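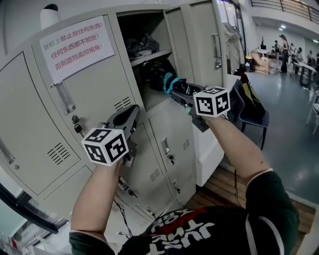

I got to the Skitlow open day at six on a Tuesday evening, straight from work and starving, so the first thing I found was the biscuit table. The second was Morenike Ekwueme, who showed our lot round and put up with a LOT of questions from me (sorry, Morenike!).

What I wanted to know was simple: can a machine put my washing away yet? Well, sort of. The arm they call Silto folded a tea towel in 19 seconds, which is quicker than my son, and then spent ages fussing at a cupboard door with a stiff catch. Doors are murder, apparently, and so is anything soft and dark shoved in a heap. They reckon on around 200 goes by hand at each chore before it's even worth letting Silto try.

Shelf stacking was much better, tins especially. I'd hire it for tins tomorrow. Socks, ask me again in 5 years.

Free entry, and parking's round the back.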